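Getting rid of the toys

We started on the upstairs closet in April, and I am writing down how it went because two people have asked me and I gave them different answers. The closet is the deep one at the end of the hall. It has held the kids' things since we moved in, and the kids are now old enough to be embarrassed by most of it.

The first mistake was doing it with everyone home. Every box we opened turned into an hour of sitting on the floor. My son found a marble run he had not asked about in years and said he had been looking for it. My daughter wanted to keep a stuffed rabbit that I am fairly sure belonged to a cousin. By lunch we had emptied one shelf and put most of it back.

The second time I did it alone, starting at 6 in the morning, and got through three shelves before anyone was up. I don't think this was sneaky. I had a rule that nothing left the house without the owner seeing it, and I kept to the rule. But they saw it all sorted into bags, and a bag of mixed plastic does not have the same pull as one thing held up in the light.

I sorted by what could be done with it and paid no attention to age or who it belonged to. Whole sets went in one place, sets with parts missing in another, soft things in a third. Anything with a battery compartment went on the windowsill until I had checked it. I found four corroded ones. Vinegar on a cotton swab cleaned up two of them and the other two went to the electronics drop-off, where the man took them without looking up.
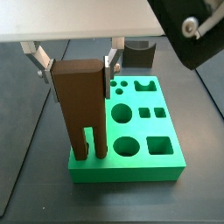 The incomplete sets were the hard part. A jigsaw with one piece gone is finished as a jigsaw, at least to me, though my mother-in-law would disagree and has glued several to boards with the hole showing. Construction toys don't mind. You can lose a third of the pieces and the rest still work. Board games fall somewhere in the middle. Most of them can be played with a button standing in for a lost pawn, but a card game with two cards gone is just a deck for making forts.

I asked Consolacion Dimaculangan, who ran the toddler room at the daycare both of mine went to, what she would want if someone turned up with a trunk full. She said wood and hard plastic, nothing with strings, nothing that talks, and please wash it first. She also said that most people bring puzzles and hardly anyone brings dress-up clothes, which get worn out the fastest. So the dress-up box went to her, less one cape, which my daughter kept and which I have since seen used to cover the guinea pig cage.

Washing took longer than sorting. Hard plastic went in the bathtub with dish soap and a little bleach, then onto towels on the deck. Wood got a wipe with a damp cloth and nothing more, since I ruined a set of alphabet blocks years ago by soaking them. The grain came up and they never stacked right again. Soft toys went through the machine inside pillowcases with the tops knotted. One of the pillowcases came open and there was a bear in the door seal. 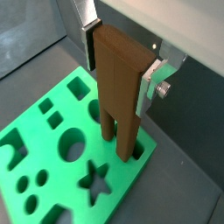 Page last changed: April, 9:44 p.m.

Selling was my husband's idea. He listed the better things on Tyagi, the neighborhood resale site, in one long evening. I would not do that again for anything under ten dollars. The wooden train set went in an hour. The play kitchen took 44 messages back and forth with three different people, and the one who finally came for it had not written any of them. Her sister had. She paid what we asked and got it into a small car by taking the front seat out of the equation entirely and having her kid ride home with a neighbor.

A few things I looked up before pricing. There is an old Werkitz crane, metal, with a crank, that belonged to my husband when he was small. I had it down for the donation pile until he walked past and picked it up. It is now on a shelf in the den. Its string is missing and he says he will replace it. The Ernora dollhouse was worth less than I hoped. The furniture for it was worth more than the house, so I sold them as one lot and put the furniture in the first photo of the listing.

Kastriot Todorova, two doors down, took all the loose building bricks by weight. He teaches an after-school class and sorts them by color with his students, which he says is the part of the class they like best. I offered to take less and he wouldn't hear of it.

In the end we made $826. I had guessed half that. Part of it came from a Narkex keyboard, the kind with the light-up keys, which I would not count as a toy but which had been living in the closet with them. We put the money toward bunk beds for when the cousins come, so I suppose it went back into the same room.

What we kept fits in two bins. Each kid got one and could fill it with anything, no questions, as long as the lid closed. My son's is almost all paper: drawings, a comic he made in second grade, instruction booklets for things we no longer own. I asked if he wanted to keep the things and let go of the booklets and he said no, other way around. My daughter's is the rabbit and a great many small animals, and she sat on the lid to get it shut.

I would change a few things. I would buy the bins first, because we spent two weeks with everything in grocery bags along the hall and I tripped over the same one every night. I would label the donation bags on both sides. And I would check pockets. The doctor's coat from the dress-up box had my spare house key in it, and I only know that because Consolacion called.

The closet now has towels in it, and the vacuum. There is one empty shelf at the top that I have not decided about — my husband wants it for camping gear, and I think the camping gear should stay in the garage where I can't see it.

Next is the linen chest, though I may wait for cooler weather. The attic fan is still out and the man who fixes it has not called back.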